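New house rules for robot arms at Priltthorpe
Posted 6/12/21

If you've been anywhere near the Priltthorpe test kitchens lately you'll know the arms are getting busier, and as of this month there are finally some proper rules for working next to them. The site has put out a written code of practice for arms used in shared rooms, and every crew that books time has to sign it before September. I've read the whole thing (twice, with coffee) and I think it's pretty good!

The short version is that speed, reach and grip all get a limit written down before anyone switches on. Any arm working on a counter where people also stand is held to 200 millimeters a second, and it stays there until the crew has logged 5 clean sessions in a row. A clean session means no drops, no bumps and no stop button. Kiver, who run most of the bookings, had been using something close to this already, so they won't notice much. Stolline had no written limit at all and will have some catching up to do.

Then there's the part about what's allowed on the counter, and this is where the arguing went on longest. The first draft wanted surfaces stripped bare apart from the thing being picked up. A lot of us hated that, me included, because real kitchens have stuff in them and an arm that only ever meets a bare counter hasn't learned much about kitchens.
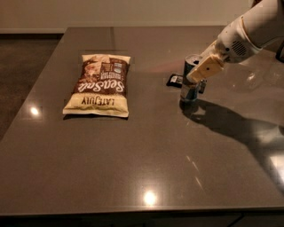

So the final wording lets everyday things stay out, a bag of chips or a metal cup or whatever, as long as they go down on the setup sheet first. Glass is out for new crews. So are knives, and so is anything hot. Shiny surfaces get their own paragraph, which I was glad to see, and crews now have to check for glare with the lights set the way they'll be during the run. Cables have to be tied back on the side away from the walkway.

The comment period brought in 917 replies, which is a lot for a document this dry. Most were about the stop button. The draft had one button per room, and the final version says one within arm's reach of each person working, plus a test at the start of every session. Tsolakis asked for a lighter version for short demos and didn't get it. I'm with the site on that one – short demos are when people crowd in!

Not everything is settled. The code says nothing yet on who keeps the recordings or for how long, and I'd like to see that fixed before fall. There's also a fee, 2328 dollars a year for a crew with its own arm, which covers the yearly check and the training day. Small crews are going to feel that, and I've already heard grumbling in the hallway.

Copies are at the front desk, and the sign-up sheet for the first training day is right beside them. Bring your setup sheets if you want someone to look them over.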